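Brovura - rangement de figurines, fiche du jeu de données

Contenu
280 séquences, 4,000 images annotées, dont 3,000 pour l'entraînement. Activité unique : figurines d'animaux et bac de rangement.

Matériel
Bac rectangulaire en plastique bleu clair, posé sur un grand tapis brun, table blanche. Quatre figurines dans le bac, dont un lion, un tigre et un panda.
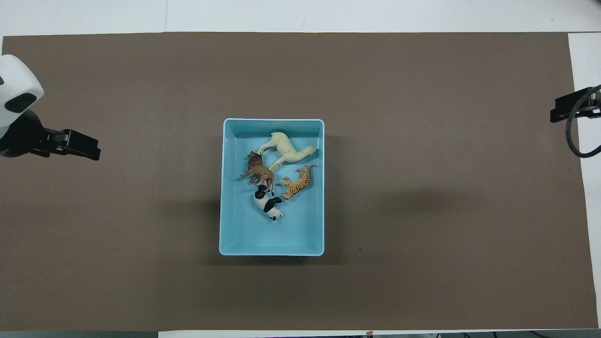
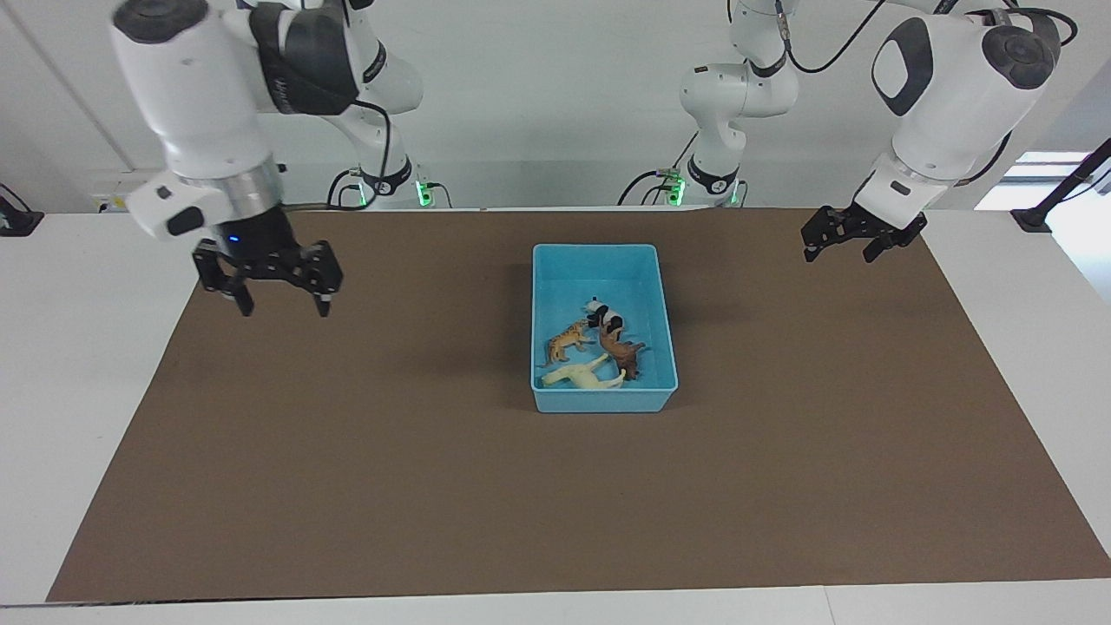
Annotations
Une étiquette par figurine : espèce, posture (debout, couchée, indéterminée), contact avec une voisine. Le fichier classes.txt liste 27 étiquettes - les noms sont en minuscules, sans accent.

Limites
Cheval et lama partagent la classe equide_lama. Les ombres portées ne sont pas annotées.

Contact : Muthu Murthy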